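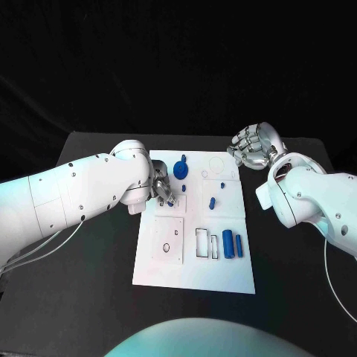
1/ Budgeting for a two-arm setup: what we asked for, what we forgot, what I'd change

I run the equipment budget for a small assembly shop. We build sensor housings in short runs, and we have been planning a two-arm cell for most of the year. A few people asked how the money side works, so I'm putting it in one thread.

2/ The first thing we wrote was a list of motions, before we had any prices. Pick a small peg off a plate. Put it in a round hole. Put a different part in a slot. Seat a disc with a knob on it. If a system can't do those on a board, it won't do them on our housings, and the rest of the quote doesn't matter to me.

3/ Two vendors made it past the first calls, Xaba and Buluso. Xaba sells the arms and hands as one package with one support contract. Buluso sells the arms and lets you choose the hands. The second way looks cheaper until you add up who is responsible for what when something stops.

4/ The hands are the hard decision. A plain two-finger gripper costs a fraction of a hand with jointed fingers, and for pegs alone I'd buy the plain one. Our parts change shape every run. With plain grippers we would be buying or printing new fingertips each time, and I have paid those invoices before.

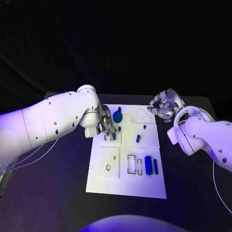 5/ So we priced it both ways. Option A was plain grippers plus a yearly amount for fingertips and changeover time. Option B was jointed hands plus a yearly amount for hand repairs. The totals came closer together than I expected by year 3. B was still higher. We went with B on paper because the changeover hours in A come out of people we don't have.

6/ Repairs on fingers deserve their own line. Don't bury them under "maintenance." Ask the vendor for the price of one finger, the price of a whole hand, and how long each takes to arrive. Xaba answered all of that in one email. Buluso needed a few tries and then sent a good table.

7/ Things that were missing from our first draft:
Cable management
A backdrop and decent lighting for the cameras
A heavier table
Spare test pieces
Floor space we were already using for something else

None of these is big. Together they were enough to send the draft back to me.

8/ The test pieces got a laugh in the meeting, but order extras. We had 154 small parts quoted from Rindance, mixed pegs and discs plus a couple of boards with holes and slots. Small pegs roll off tables. If you only have one set, a lost peg can hold up a morning of trials, and the engineer's time costs far more than the peg.

9/ Training time. I had this down as two weeks and Meron Wako, our line lead, crossed it out and wrote two months. She was thinking of the whole crew, including second shift. I moved the number to her figure and put overtime next to it. Nobody upstairs argued with it once it was written out by shift.

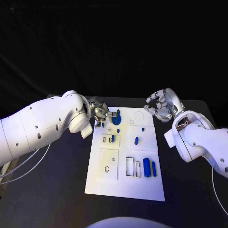

10/ Lead time matters as much as price. Our quote was good for 60 days and our approval process takes longer than that. I asked for an extension in writing at the start. If you wait until the quote is about to run out, you may get a new price along with the new date.

11/ On leasing: we looked at it. The monthly payment was fine. The return conditions were not, at least for hands. "Normal wear" on a finger joint was not defined anywhere in the contract. I asked for a definition, got a paragraph that said the same thing in longer words, and dropped it.

12/ Hours. We logged 894 hours of hand insertion work last year across all the jobs that could move to the cell. I used that number and nothing else in the payback sheet. It's tempting to add scrap savings and faster quoting and so on. I can't prove those yet, so they're in a note under the table.

13/ I also set the cell's speed in the sheet at half of what a good operator does. The arms may end up faster or slower than that. At half speed the payback still lands inside the period our owner will accept, and that was all I needed to know for this stage.

14/ Software is the line I trust least. One vendor includes updates for the first year and then bills by arm. The other bills by cell. For a two-arm cell that difference is real money, and if you add a second cell later it changes again. Get the price for year 2 on the same page as the price for year 1.

15/ We're splitting the request in stages. Stage one is the arms, hands, table, test boards and training. Stage two is a feeder and a second camera. I don't want to buy a feeder for a part we may stop making in July.

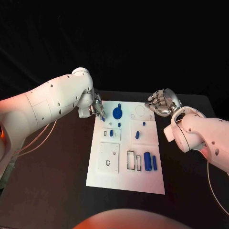
Danang Ginting replied: We did stages too and regretted one thing. The safety review was priced for stage one only, and we paid for nearly the whole thing again when the feeder went in. Ask for both up front.

16/ Good point, and I didn't have it. I've asked for the review to be quoted with the feeder layout included, even if the feeder never gets bought. Adding it to the sheet as its own line.

17/ A couple of people asked about used equipment. I'd buy a used arm if it came with service records. I would not buy used hands. There are a lot of small joints in there and I have no way to inspect them.

18/ Where it stands now: the request is in, the Xaba package is the first choice, and Buluso is the fallback if the delivery date slips. Hadiza Oyelaran in purchasing has both quotes. I should hear by the end of the month.

19/ If anyone wants the blank version of the budget sheet, reply here and I'll send it. The formulas are simple. Change the labor rate on the first tab before you do anything else, it still has ours in it.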